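Ticket 2622 — Ollum cell, plant tray task
Opened: Friday, September 4, 2026
Status: open
Component: teleop, left follower arm

Task is potted plants and a tray, two arms, driven from the leader pair. During recording the left gripper lags its leader on close. Arm joints track fine. Operator sees the lag, squeezes harder, and the fingers then overshoot onto the pot.

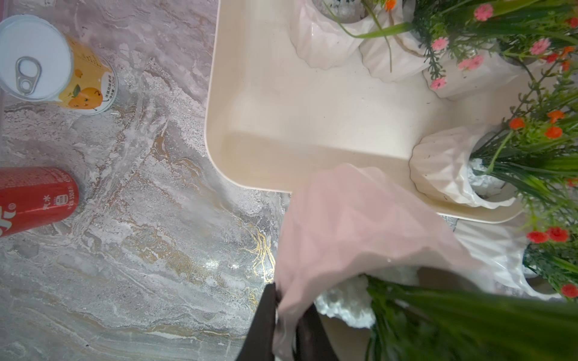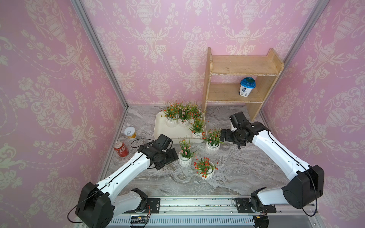 First view is from the wrist, second is the whole cell.

Tried so far:
Swapped the leader trigger — no change.
Restarted the Orbridge bridge process — lag gone for 2 episodes, then back.
Logged gripper command against gripper position. Command arrives on time, position trails by up to 400 ms.
Episode 71 is the worst one. Log attached.

Aliki Makris:
If the command is on time, leave the leader side alone. Check whether the gripper is still on the old current limit. The arm joints have their own setting, so they would look normal. Also, please don't delete the laggy episodes yet. Mark them as held and keep them out of the training split until we can see whether the timestamps are usable.

Limit check pending. Episodes marked held.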